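Re: pellet grill vs. charcoal for the club cookout

I've read the Lemside brochure twice now and I'm still not buying it, in either sense. Comments under the quote.

Brick paving, two views:
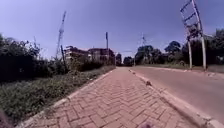
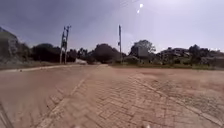
Bonifacio Calvo wrote:

> The Lemside holds its temperature for 9 hours on one load of pellets.
> Aguirre in Mendgate will rent it to us for $49, cover included. You
> set the dial and walk away. I say we skip charcoal this year.

Nine hours according to whom? The brochure says "up to," and the small print says that's on the lowest setting with the lid shut. We'll be opening it every few minutes for burgers.

Also, $49 is for the grill. Did you ask about pellets? When we rented from them for the Candovbridge picnic the bags were extra, and so was the cleaning fee.

And it needs an outlet. A pellet grill with no power is a heavy box – I'd want to know how long the cord is before anybody signs.

I have 2 kettle grills and 5 bags of charcoal left from last summer, stored dry. They cost us nothing. Maybe the food tastes better off the Lemside, but the only people I've heard say so own one.

If Aguirre will put the full price in writing, I'll look at it again. Who's doing the buns?

Ray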